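Household Practice, Unit 2: Washing Small Dishes by Hand
Handout for the Monday group, Kullville evening course

Please read this handout before you come to the practice kitchen. The reading from Oei (page 173) is also needed, but only the part on rinsing.

Order of work

Scrape the food remains into the bin. Wash glasses first, then bowls, then pans. Change the water when it becomes greasy. For a family of four, one sink of washing water is normally enough for the bowls and cups of one meal.

Measuring the water

In the exercise we let the tap run into a bucket for 10 seconds and write down the amount. At Skavulholm the students calculated that one household could save almost 3000 liters in a year by closing the tap between dishes. Your own number will be different, and you should show how you got it.

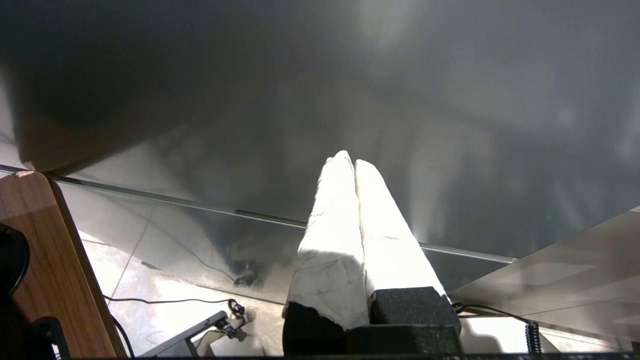
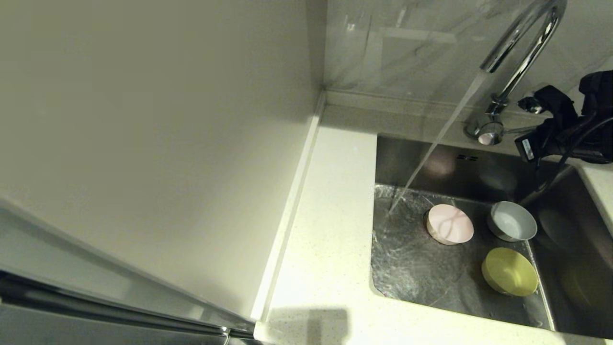
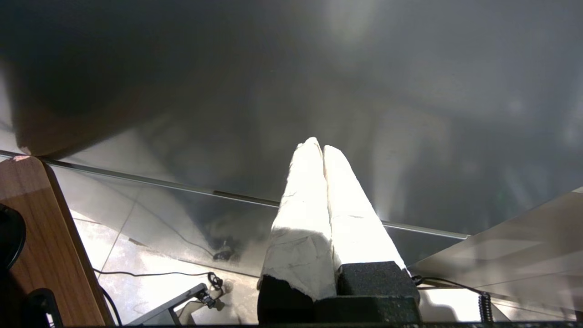 Rinsing is the step where most water is used, so we give it the most time. A bowl has two sides, and the foot ring under it is easily forgotten. Soap and small pieces of food stay in this ring. With the pink bowl lying upside down in the sink, the ring is on top and can be reached directly with the brush. Turn the bowl after this and rinse the inside. Dry the ring with a cloth before you stack the bowls in the Sternell rack.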